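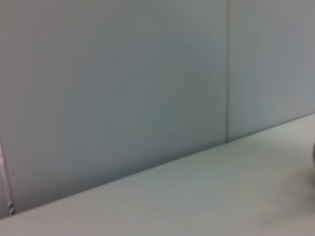
Bagheri
Contributing editor, interiors and furnishings

A wall panel is a flat sheet fixed upright to form or cover the face of a wall. In workrooms and kitchens, panels are often set directly behind a table or counter, where they protect the wall and give a surface that is easy to wipe down.

Panels are usually made in standard widths, so a long wall needs more than one. The line where two panels meet is called a seam or joint. A vertical seam may be left plain, filled with sealant, or covered by a strip. Plain seams are narrow and show as a thin line, slightly darker than the panels - a pale blue-gray finish makes the line easy to see.

The junction between a panel and a tabletop is treated in much the same way. A small gap allows for movement and often reads as a shadow line along the back edge. Where water is used, the gap is sealed.

Matte finishes are common in pale grays and blues. They reflect less glare than gloss, but light falling unevenly on them can make one color look like several. Two panels from the same batch may seem to differ in shade for this reason.

The Ornia guide to fitted rooms lists 22 panel finishes, 4 of them gray. Very light tabletops are often paired with a darker wall.

See also: Backsplash; Countertop; Wainscoting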